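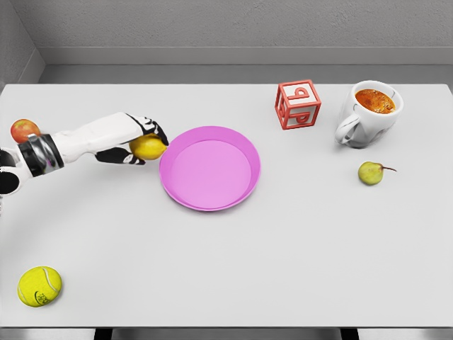

Kenier Dinner Plate Set, Coloured Glaze
Item no. 2753
Made for us by Prellik

In stock. Last updated Jan 2, 2026

Choose a colour: Pink / Oat / Slate / Moss (moss back in March)
Choose a set: 2 plates / 4 plates / 6 plates

Add to basket
Add to wish list

Everyday dinner plates. Stoneware, glazed both sides, bare foot ring underneath. Flat in the middle so a knife and fork sit properly, small raised rim so gravy stays where it should. Not fancy. Meant to be used, stacked, dropped in the dishwasher and used again.

We've sold the Kenier shape for a good while and this is the second version. Changes from the old one: slightly wider, a bit lighter, foot ring ground smoother becuase people told us it was scratching tables. Old and new will stack together but not perfectly, the new ones sit a touch proud. If you are topping up an older set and it bothers you, ring us first, we may have a few of the old ones on the shelf.

Size and weight
Width: 273 mm
Height: 24 mm
Weight, each: 690 g
Fits: most standard dishwashers and wall cupboards. Measure yours if it's a slimline, the 273 is tight in some of them.

Care
Dishwasher: yes, top or bottom rack
Microwave: yes
Oven: to warm only, up to 120C. Don't cook in them
Freezer: no
Hob or grill: no

Grey marks from cutlery are metal left on the glaze, not scratches. Cream cleaner and a soft cloth, comes off in a minute. Shows most on Oat. Tea and tomato don't stain the glaze but will get into the bare ring if you leave them soaking overnight. So don't.

No hot plate straight into cold water please. Stoneware hates it.

About the colours
Pink is the best seller and the one we get most questions on. It's a proper pink. Screens vary a lot, order a sample tile if you're matching to a kitchen wall or a tablecloth. Slate has a satin finish, the other three are gloss. Each firing comes out a shade different so buy your whole set in one go if you want them to match closely. We pick from the same batch within an order, always, no need to ask in the notes.

Goes with
Irnance side plate, same glazes, sold in fours
Irnance cereal bowl, Pink and Oat only
Hoekstra table runner, unbleached linen
Hoekstra napkins, pack of 6

The Irnance bowl stands on the Kenier plate nicely if you do soup and bread. The foot is narrow enough to leave room for a roll.

Delivery
UK mainland, 3 to 5 working days. Sets of 2 go in a single box, bigger sets may come in two parcels, sometimes a day apart. Don't panic if only one turns up. Highlands, islands and Northern Ireland take a little longer, price shown at the basket.

Packing is all paper and card now. No foam. Keep the card dividers if you have the space, handy for moving house.

Breakages
Open the box within 7 days, take a picture of anything broken and email it over with your order number. We send a new one out, you don't need to post the bits back. Chips after that are wear and tear, sorry, but we do sell single plates as spares, see item no. 418. Spares are from whatever batch is open so the shade might be off a little.

Returns
30 days, unused, in the original box. You pay the postage back unless it's our mistake. Sale plates and seconds can't come back unless broken.

Questions we get

Are they heavy?
Middling. Heavier than bone china, lighter than most handmade stoneware.

Can I mix colours in a set?
Not in the set price. Buy sets of 2 in different colours, works out nearly the same.

Do you do a smaller one?
The Irnance side plate. Nothing inbetween at the moment.

Safe for acidic food, lemon, vinegar and so on?
Yes. Glaze is lead free and food safe, dressings and citrus are fine.

Trade orders?
Yes, from 24 plates up. Cafes and holiday lets mostly. Use the trade form, tell us the colour and when you need them by. Moss trade orders are on hold until the March delivery lands.

Back to Plates and Bowls
Sample tiles
Trade form
Seconds shelf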